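4. Trying Out the Etska Gripper Kit on Soft Things 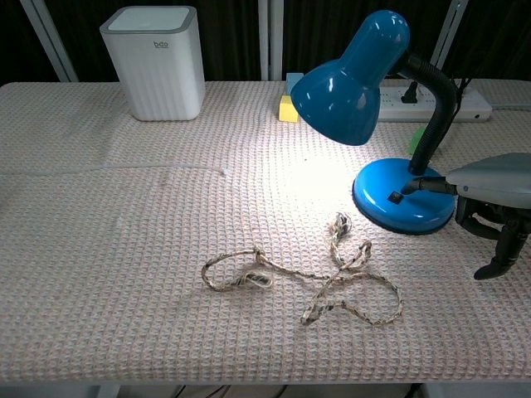

I came to this kit wanting to like it, so take my enthusiasm with a pinch of salt. Our lab had been getting by with the Lodon hand for years, and when the Etska kit went on offer (gripper, wrist plate, the Jolomgate control software and a year of support in one box) I talked everybody into a trial. The earlier sections covered rigid parts. Now we get to the fun stuff: rope, cord and cloth!

Figure 3. Work area for the rope trials: knotted braided rope on a waffle-textured cloth, blue desk lamp switched on, gripper at the right.

We ran 108 rope trials with the kit. A trial counted as good if the fingers closed on the rope at the chosen point, lifted it clear of the cloth and held on for 2 seconds. By that measure 57 were good, or a bit more than half. I'd hoped for better, but the Lodon hand never got past a third on the same task, so I'm still pretty pleased.

Most of the misses were on bunched-up rope. Give the software one clean strand and it picks a sensible spot nearly every time. Give it a tangle and it dithers, picks the top of the pile, and comes up holding two strands or none (we scored both as a miss, which may be harsh on the two-strand picks). Knots were easier than I expected. They're fat, they stay put, and the fingertips close around them nicely.

Lighting matters more than the manual lets on. A desk lamp throws a bright oval on pale cloth and the weave washes out inside it, and Jolomgate's depth estimate got jumpy in exactly that kind of spot. Turning down the exposure helped a lot. I'd love to see an automatic setting for this, and I've told the vendor so!

Setup was quick apart from the wrist plate, whose screws are tiny and very easy to drop. We also had to redo the finger calibration after every software update, and there were a lot of those in October. Support answered all our emails, usually the same day.

As for grip force, we left it at the default of 100 on the software's own scale for every trial reported in this section. Todorova, the rival kit we borrowed for comparison, uses a different scale, so the force settings can't be lined up directly. Section 5 compares the two on folded cloth only.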